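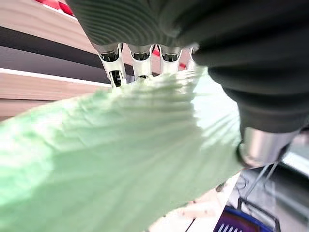 To: airhist-list
Date: 2018-09-13
Subject: Re: Sortie totals in the Honel squadron diary

> I have been through the typed summary of the Honel diary and get
> 2,761 sorties for the whole campaign. The Sivakumar book gives
> 3,000 and cites the same diary. Has anyone checked one against
> the other? I would also like to know whether supply drops are in
> either figure.

I went through the diary itself last winter, from the film copy, and can answer part of this.

The 2,761 is the sum of the monthly returns at the back of the volume. These count an aircraft once for each take-off on an operational order. Supply drops are included. Air tests and ferry flights are not, although at least one ferry flight to the forward strip at Colladari was entered as operational and later struck through in pencil. The typed summary follows the struck-through version.

The 3,000 in Sivakumar is a rounded number and the footnote does not say so. It points to the covering letter, where the commanding officer writes of "roughly 3,000 flights of all kinds". That is a different measure. If the air tests are added back the total comes close to his, but I would not want to print it without the missing pages.

There are two gaps. The sheets for 24 days in September are absent from the film, and the monthly return for that period is in another hand. It gives a total with no breakdown by flight. I have assumed it was made up from the pilots' log books after the event. The other gap is shorter and falls when the detachment was moving, so little flying is likely to have been lost.

On the supply drops, the Ikness transcription marks them with an S in the right-hand column. 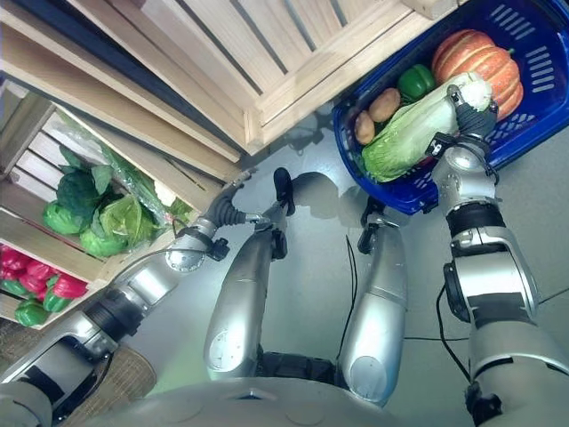
The S was added by the transcriber and does not appear in the original, where you have to read the remarks for each entry. Loads are given by weight for the first part of the campaign and by number of containers after that, with no note on how the two compare. A few entries say only "as ordered". I left those out of my own table, so my figure for drops will be on the low side.

Page references for the struck-through entry and the September return can go to the list if wanted. They are to the film – the bound volume is numbered differently.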